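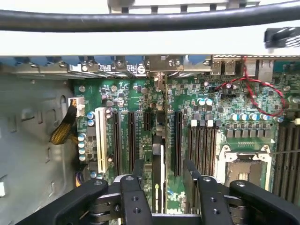 Inside an open computer case: blue-tabbed slot brackets at the back, and the expansion slots on the green motherboard, one white PCI and four black PCIe.

Expansion slot

An expansion slot is a long, thin socket on a computer's motherboard that takes an add-in card. You push the card in, you fix its metal bracket to the back of the case, and the computer has gained something it didn't have before: a better graphics card, a sound card, extra USB ports, a TV tuner, whatever you've got. I've been writing the hardware pages on the Farkusby wiki for a while now and this is the entry I get the most mail about, so it has grown a bit lopsided. Sorry in advance for the amount of stuff on brackets. I like brackets.

Where the name comes from

The word "slot" just means the thing you put the card in. Memory goes in slots too, but when people say expansion slot they nearly always mean the ones lined up with the openings at the back of the case. Memory slots (DIMM slots, if you want the full name) live elsewhere on the board, usually next to the processor, and they have latches at the ends. I put them under their own entry after Tin-yau Kwan told me, quite rightly, that a page covering everything with a groove in it was no use to anyone.

A card that goes in an expansion slot gets called an expansion card, an add-in card, an adapter or just a card. In older manuals you'll also see "option card" and "daughterboard", though a daughterboard can be a few other things as well.

Types of slot

ISA. The old one. Long, usually black, and pretty much gone from ordinary home computers by the early 2000s. If your machine has these, you probably know more about them than I do.

PCI. Usually white or off-white, though I've owned boards where they were blue. PCI came along in the early 1990s and hung on for ages, well after its replacement turned up, and it's still my favorite to work with. The cards seat with a good firm push and you know when they're in. PCI is a shared bus, meaning all the cards on it take turns using the same set of wires. For a modem or a sound card that's plenty.

AGP. A single slot, often brown, meant for a graphics card and nothing else. It sat a little further in from the back edge than the PCI slots did, and that's still the quickest way I know to pick one out.

PCI Express, or PCIe. The one everybody uses now. Each slot gets its own set of lanes, so the cards don't have to share the way they did on PCI. The slots come in several lengths, and they're named for the number of lanes they are built to hold: x1 (say "by one") is the tiny one, then x4, x8 and x16. Graphics cards want the x16.

Boards from the changeover years have both kinds, and I'm very fond of them. The board at the top of this page is one of those, with a white PCI slot and black PCIe slots side by side, one of the black ones much shorter than the others. If you are trying to keep an old PCI card going (a scanner card, some odd bit of lab gear, the sound card you bought with your first paycheck), a mixed board like that is worth hanging on to.

Length isn't everything

People trip over this one all the time. A PCIe slot can be full length and still not be wired for all 16 lanes. The plastic is long, but only the first part of it may be hooked up to anything. From above you can't tell. You need the manual, or the little letters printed on the board next to the slot if there are any, or you can tip the board to the light and look down into the slot to see how far back the contacts go.

It goes the other way too, happily. A short card works fine in a long slot. An x1 card in an x16 slot will run just as it would in its own size, with the rest of the slot sitting there unused. Yen-ting Chou ran a little Pukico USB card like that for years and never had a complaint about it. A long card in a short slot is another matter. Some short slots are open at the end and will let a longer card hang out the back, but most are closed, and I've seen people go at the plastic with a hobby knife. I did it once myself! It worked, and I wouldn't do it again.

The back of the case

Every card slot lines up with an opening in the back panel. When there's no card fitted, the opening is normally covered by a metal strip called a slot cover, a blank or a filler bracket. When you fit a card, the blank comes out and the card's own bracket takes its place, with its sockets facing out into the world.

How the brackets are held on depends on the case:

Screws. One small screw through the bent-over top of each bracket. Simple, and very secure. The screw will fall into the case at some point. I keep a magnetic pickup tool in the same drawer as the screwdriver.

Plastic retention tabs. These are colored clips or levers that press the bracket down with no tools needed. Office machines went in for them in a big way, often in bright blue or green so that whoever was servicing the computer knew which bits were safe to pull on. Some are great. Some get brittle and snap the first time you touch them after a few years.

A single bar. One hinged piece across all the brackets. You open it, everything is loose, you close it, everything is held.

Plenty of cases mix the methods, and screws and tabs on the same row of brackets is a common sight. If you have both, check for a screw before you start pulling on a tab. That's how I broke the one on my Jerkell tower.

There is also the snap-out kind of blank on really cheap cases, where the metal is still attached to the panel at a couple of points and you have to wiggle it back and forth until it gives. The edges are sharp. Once it's out it doesn't go back, so if you take the card out later you're left with a hole. You can buy loose blanks, and it is worth having a few around.

Fitting a card

I get asked for this part so often that I've typed it out in full.

Shut the computer down, switch it off at the power supply and pull the cord. Press the power button once or twice afterwards to drain what's left. Lay the case on its side so the board is flat and you're pushing down, which is so much easier than pushing sideways into an upright tower. Touch some bare metal on the case.

Pick your slot. Take out the blank that lines up with it – hold a hand over the slot and follow it straight back to be sure, because it's really easy to take out the neighbor.

Move any cables out of the way. The power leads to the drives and the board have a talent for flopping across exactly the slot you want.

Hold the card by its edges and its bracket. Line the bracket's bottom tongue up with the gap between the board and the case wall, then bring the card down level. Press evenly along the top. PCIe cards go in with less fuss than PCI ones, and old PCI slots that haven't been used in ages can be stubborn.

Long PCIe slots often have a little catch at the inner end. It should click up over the hook on the card. When you take the card out again you have to release that catch first, and with a big graphics card in the way you can hardly get a finger to it. I use the flat end of a wooden chopstick.

Fix the bracket. Put the side back on, plug everything in, and see if the computer finds the card.

If it doesn't find the card

Nearly always the card isn't all the way in. Take it out, look at the gold contacts, wipe them with a lint-free cloth and a little isopropyl alcohol, let it dry and try again. If the card lifts at one end as you tighten the bracket screw, the bracket is a bit bent, and you can ease it straight with pliers (off the card, if it'll come off).

After that, try a different slot. Some boards turn one slot off when another is in use, and the manual will have a table for it somewhere near the back. Check the BIOS settings as well.

Slots and the parts around them

Cards take up more than the slot they sit in. A graphics card with a thick cooler will cover the slot next door, sometimes two of them, so two long slots placed close together can't always both be used. Count the openings your card needs at the back before you buy it. And measure how far it sticks out toward the front of the case while you're at it, because drive cages have ended a lot of upgrade plans in my house.

Newer boards also have M.2 sockets lying flat between the slots, mostly for storage. The common size of drive for those is 80 mm long. They use PCIe lanes too, and on some boards filling one will switch off a slot.

Riser cards deserve a mention. They plug into a slot and give you another slot turned sideways, so that a full-size card can lie flat in a slim case. My Tai desktop has one and it's been no trouble at all, except that it has to come out before you can get at the memory.

See also

Motherboard
Memory slot
Slot cover
Riser card
Tool-free case

Page notes

The section on lane wiring was rewritten in September after a note from Yen-ting Chou. Bracket section expanded Thu 7 October. If you have a clear explanation of why some PCI slots are blue, please put it on the talk page – I've got three different answers there already and they don't agree.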